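3.2 Table arrangements

All arrangements were set out on one wood-grain table at the Clekstead site, in a shared workroom that stayed in ordinary use. Green tape marked positions at the edge of the top. The three-object arrangement used a steel bowl, a yellow block stood on end and a plain grey cup, in a loose line (Figure 2, upper).

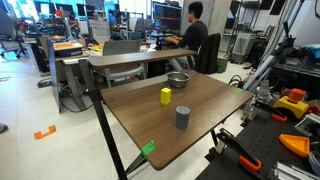

Spacing was set by eye, and the bowl was kept toward the far edge. Each arrangement was held for 20 seconds, and 43 were recorded in June.

The two-object arrangement left the cup out — block near the centre, bowl a little behind it (Figure 2, lower).
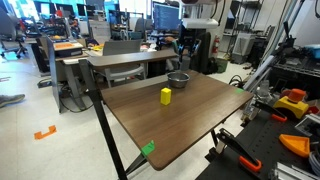 Colour labels followed the Dadum list, in which the bowl and the cup share one grey category.

Figure 2. Three-object (upper) and two-object (lower) arrangements.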